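Plokalville Swim and Bath House Association
Minutes of the October General Meeting
Held in the upstairs room at the Bath House, Rarnport Road
Called to order at 7:05 p.m. Quorum was met.
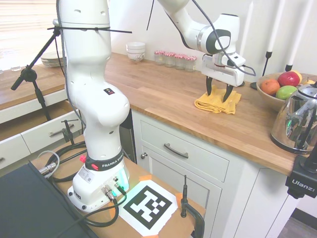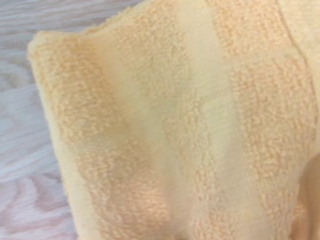
Photos: Plokalville Swim and Bath House Association

1. Approval of minutes

The September minutes were read. One correction: item 6 should say that the east gate is locked at 9 p.m., not 8 p.m. The minutes were approved as corrected.

2. Money report

The checking balance at the end of September was $1,636 after the chlorine bill and the first half of the insurance were paid. The second half of the insurance is due in January. Locker rental money is still coming in and is not in that figure.

A member asked why the chlorine bill was higher than last fall. The chair said the pool stayed open two weeks longer this year and the last delivery fell inside the month. The report was accepted.

3. Boiler

The Olter boiler was looked at twice in September. The first visit was for the pilot going out overnight. The second was for the same thing. The repair company replaced the thermocouple on the second visit and it has stayed lit so far. They also noted that the relief valve is weeping and should be changed before winter swim begins. The quote for the valve, with labor, is good until the end of next month.

There was discussion on whether to put money into this boiler at all. One view was that it is old and the association will be buying a new one within a few years anyway. The other view was that a relief valve is a safety part and has to be changed on any boiler that is being run. The house manager said the county inspector would likely write it up.

Motion to accept the quote for the relief valve. Seconded. Passed, one abstention.

The house manager will ask for prices on a replacement boiler, to be brought to the January meeting for information only.

4. Towels

This item was carried over from September. The association hires out towels at the front desk and the present stock is worn. Complaints in the comment box this season were mostly about thin towels, and two were about towels that smelled of bleach.

The desk group reported on three options.

The first is to keep buying the plain white towels from the hotel supply house. They are the cheapest and can be bleached. They come in one weight only and fray at the hem after one season.

The second is a heavier colored towel from Rweyemamu Linen. These cost more for each dozen but the desk group thinks they will last twice as long. They cannot be bleached, so the laundry routine would have to change. A color would also make it easier to spot a house towel going out the door in somebody's bag.

The third is to stop hiring out towels and have members bring their own. The desk group did not recommend this. Towel hire brings in a small but steady amount, and walk-in visitors from the campground nearly all need one.

Several members spoke. One said that colored towels fade unevenly and the stack at the desk looks shabby by spring. Another said white ones go gray, so there is little to choose. A member who used to work in a hotel laundry said terry with flat bands woven in dries faster than full pile, and that the fold matters for storage: thirds the long way, then in half and in half again, with the folded edge facing out on the shelf. The desk group will try this fold on the existing stock.

It was asked whether the dryers can handle a heavier towel. The house manager said yes, but with fewer towels to a load, so the evening shift would run one more load on a busy day.

Motion to buy 40 towels from Rweyemamu Linen as a trial and keep the better white ones in use alongside them. Seconded. Discussion on color. Pale colors were preferred by most of those who spoke, and dark blue was ruled out for lint. The color is left to the desk group. Motion passed.

Worn towels will be offered to the animal shelter. Anything the shelter does not want goes to the rag bin in the pump room.

5. Locker room floor

The drain on the north side is slow again. It was snaked in August. The plumber believes the pipe has sagged under the slab and will keep filling with sand and hair until it is dug up. Digging it up means closing the north locker room for a week at least.

It was agreed to leave the digging until the spring closure — the pool is shut for painting at that time anyway. Until then the drain cover is to be lifted and cleaned every Saturday-type busy day at closing. The chair asked that this wording be made clearer, and the meeting settled on: "after any day when the desk has used up its first stack of tickets." The cleaning sheet will be changed to match.

The rubber mats by the showers are curling at the corners. Two were taken up after a child tripped. No injury. Replacement mats were approved out of the small repairs line.

6. Winter swim hours

The proposed hours are the same as last year except that the early session would start at 6:00 a.m. in place of 6:30. The request came from members who work at the Rarnport ferry dock and have to be at work by 7:30.

The lifeguard lead said an earlier start is possible if there are two guards willing to take it. One has agreed. A second is needed by the end of the month or the session stays at 6:30.

A question was raised about the lights on the path from the parking lot. Two of the four are out. At 6:00 a.m. in winter it is fully dark. The house manager will replace the bulbs, and if it is a wiring fault it comes back to this meeting.

Hours were approved subject to the second guard and the lights.

7. Membership

Household memberships stand at 64 after the fall renewals. There were 19 lapsed households at the end of September, and reminder letters have gone out to them. A few have replied that they have moved away.

It was suggested that the reminder letter be shortened. The present one runs to two pages and the amount owed is on the second. The membership desk will redo it as one page with the amount at the top.

A proposal for a half-year membership was discussed at some length. In favor: families who come only in summer would pay something, where now they buy single tickets or do not come. Against: members who now pay for a full year might switch to a half year and the association would lose money in winter, when heating costs are highest. No motion was made. The membership desk will work out what the price would have to be and report back.

8. Swim lessons

Beginner lessons ran in two groups over the summer and both were full. The instructor would like to run a third group next year and asked for use of the shallow end on weekday afternoons. The water exercise group uses that end at the same time on two of those days. The two groups will meet and bring a joint proposal.

Kickboards: several are broken at the edges and shedding foam into the skimmers. Broken boards are to be thrown out now. New boards to be priced for spring.

9. Front desk

The cash drawer was short on two evenings in September by small amounts. In both cases it was put down to change given wrongly for towel hire, where the price is not a round number. The desk group asked to round the towel price up. Approved, to start when the new towels go into use, so that the sign only has to be changed once.

The desk phone still cuts out. The phone company came and found nothing wrong with the line. A new handset will be bought.

Lost and found is overfull again. Items not claimed by the end of the month will be given to the thrift shop. Goggles are to be kept for the lesson groups.

10. Correspondence

A letter was received from the Plokalville school asking for pool time in May for their field day. Approved in principle, with the school to provide its own supervision on deck.

A letter was received from a neighbor on Rarnport Road about cars parked across the driveway during the August open swim. The chair has replied with an apology. Cones will be put out at future open swims.

A note of thanks was received from the campground for extending the walk-in hours in September.

11. Other business

A member asked whether the vending machine could carry something other than soda. The machine is filled by an outside company and the contract runs to the end of the year. To be raised with them at renewal.

A member asked that the bulletin board by the entrance be cleared of old notices. Done after the meeting.

The bench outside the south door has a split board. The member who raised it offered to replace the board if the association supplies the lumber. Accepted with thanks.

12. Action list

House manager: relief valve order, prices on replacement boiler, path lights, shower mats, change to cleaning sheet.
Desk group: towel order and color, new fold on present stock, handset, towel price sign.
Lifeguard lead: second guard for early session.
Membership desk: one-page reminder letter, half-year price.
Lessons and water exercise: joint proposal for the shallow end.

The next general meeting will be in November at 7:00 p.m. in the same room. Members bringing items for the agenda should leave them at the front desk one week ahead.

Adjourned at 8:50 p.m.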